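Subject: Re: [sourdough] Rye starter gone flat

Kwame Amegashie wrote:
> Mine has barely moved since I got back from Murau. I've fed it
> 20 g of rye twice a day. Bin it?

Oh please don't bin it, Kwame! Mine sulked like that all through May and it's now the liveliest it has ever been. Skip one feed, then keep back 10 g and give it fresh wholemeal rye and slightly warm water. 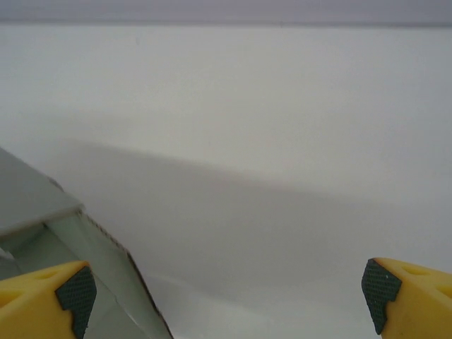
I use the dark flour from the Jonesberg mill (the coarse one, lovely smell) and leave the jar on top of the boiler overnight.
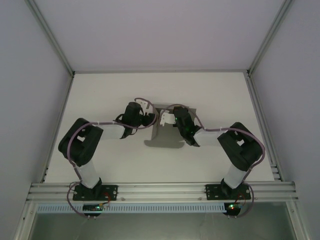 Once it doubles, try the Appiah loaf from the list archive. I bake mine at 235 with the lid on and it comes out with the most wonderful crackly crust. Do tell us how you get on, and if it's still flat I can post you 2 spoonfuls of mine, dried.

Maureen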